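Phased Retirement Gains Ground Among Smaller Employers

2019-08-18
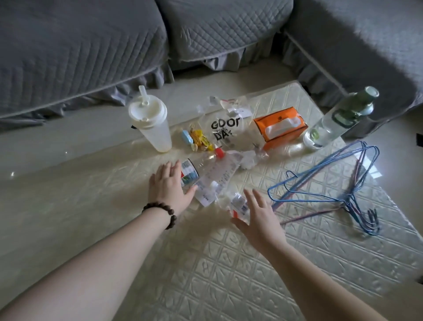

For most of the past century, retirement arrived on a single afternoon. An employee worked full time until a set date, received a card and a handshake, and did not return. A growing number of smaller employers now offer a longer exit.

Bekau, a regional printing firm with 273 employees, opened its phased retirement plan in April. Staff members within two years of leaving may reduce their week in stages while keeping their health coverage. To date, 29 have enrolled.

"People were asking for time to practice being retired," said Tudur Sayce, the firm's director of personnel. "Several had never taken more than a week off at once."

Participants use the free days in different ways. Some travel outside the busy season – often for the first time – and others care for grandchildren or take classes. The firm asks only that each person spend part of the remaining hours training a successor.

The plan has its limits. Pension payments are calculated on final earnings in some departments, and employees there are advised to review their figures before reducing hours. Enrollment for the next group closes at the end of the year.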